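Lecture 4: Collecting Demonstrations by Hand and by Remote Control
Course handout, Calum Moffat

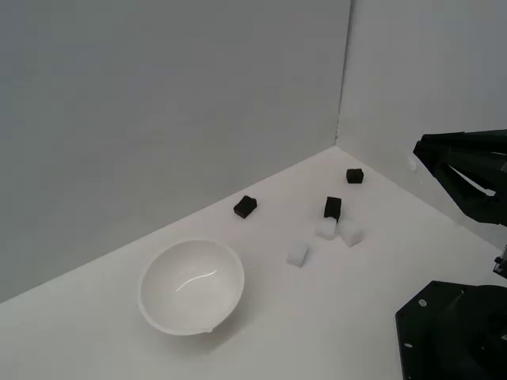

1. Scope

These notes cover how a person shows a manipulator a task so that a policy can later be trained on the recordings. The running task is sorting small foam cubes, black and white, on a white tabletop with a round ceramic bowl. The goal for the lab is to put the black cubes in the bowl and leave the white ones on the table. Training itself is handled in Lecture 5.

2. Two ways to demonstrate

Kinesthetic teaching. The operator holds the arm and moves it through the task with the motors in a compliant mode. Joint angles are logged directly. The operator feels contact forces, and little training is needed. The drawbacks are that the operator's hands and sleeves enter the camera view, and that gripper closing is awkward to time while both hands are on the links.

Teleoperation. The operator moves a leader device, and the arm on the table follows. Images stay free of the operator's body, and the commanded position is logged along with the measured one. The cost is the loss of touch. Most first-time operators push the fingers into the table before they learn to judge height.

In this course we use teleoperation for all graded work. Kinesthetic teaching is allowed for finding safe waypoints.

3. What is recorded

Each episode is stored as a sequence of time steps. A time step holds one camera image, the measured joint positions, the commanded joint positions, and the gripper opening. The measured and commanded values differ whenever the fingers press on something. Keep both. A policy trained on measured positions alone tends to grip too weakly, as the extra squeeze shows up only in the command.

4. Starting state

An episode starts with the bowl empty, the gripper open above the table, and no cube touching the fingers. Cube positions are changed before every episode. Cubes may sit close together, near a wall, or rotated with respect to the table edges – all of these are wanted in the data. White cubes on a white surface have low contrast and are separated mainly by shading, so lamp positions must stay fixed within a session.

The bowl may be moved between episodes, and the direction of its spout should vary too. If the spout always faces the same way, the policy may use it as a landmark.

5. Procedure

Bring the leader to the rest pose before enabling the follower.
Start recording, then wait one second.
Approach the chosen cube from above. Do not sweep sideways through a cluster.
Close the fingers, lift clear of the rim height, and move over the bowl.
Release, retract, and continue with the next black cube.
Return to the rest pose and stop recording.

Move at an even pace. Long pauses are a problem in this kind of data: the same image is paired with "stay still" many times, and the trained policy may freeze there.

6. Errors and recovery

A missed grasp that is corrected at once is kept and tagged "recovery". An episode in which a white cube goes into the bowl is tagged "fail" and left out of the training split. Do not edit episodes to remove mistakes – cutting steps out creates jumps in joint position.

7. The Nutholm set

The shared set for this course is called Nutholm. It holds 2987 episodes, of which 2197 passed review. Most rejections were for pauses or for a rest pose that was never reached. Each lab pair adds 60 episodes, split evenly between the two partners. Differences in operator style are a known source of spread, so enter your operator code every time.

8. For the lab report

State which cube you chose first in each episode and whether you followed a fixed rule. Plot commanded against measured gripper opening for one grasp and mark the moment of contact. Reports are due in October; the upload folder is named Guthrie.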